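Search this notebook
Enter keywords

09/09/2019
Farngate bench, two-arm cell

Continued with the basket lift. Since August the cell ran without a stop, so I was too relaxed, I think. Today we have a fault and I want to write it properly before I forget the order of things.

Run 180: right arm stopped in the lift with a force limit error. Left arm did not stop. It went on with its own path and pulled the basket sideways until I pressed the red button. No damage to the arms. One strand at the rim of the old basket is broken, and it has a sharp end, so please do not take it with bare hands. I put it on the shelf with tape on it.

What I found in the log:
- right arm error comes first, left arm gets the stop message 387 ms later
- the stop message goes through the Skutudska controller, and there it waits in the same queue as the status messages
- status rate was set to 1000 Hz. I do not remember who changed it or when. It could be me.

I set the rate back to 300 Hz and tried again with another basket, at low speed, with my hand on the button. Then I made a false error on the right arm in the middle of the lift. Both arms stopped, but I still do not like the delay. A shared stop line in hardware would be better than a message. I wrote to Effiong to ask if their box has a free output for this.

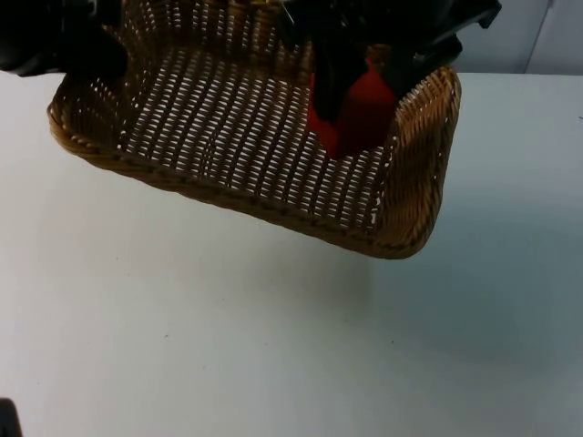

Low speed test, basket off the table, one gripper at each far corner.

Also to check: force limit on the right side. A woven basket bends and the two arms push against each other through it. With the hard plastic tray from Grikville I never saw this error, so maybe the limit is correct and my path is wrong.

Until the stop line is in, no full speed with two arms on one object. I put a note on the cell door. Old log is saved under run 180, please do not overwrite.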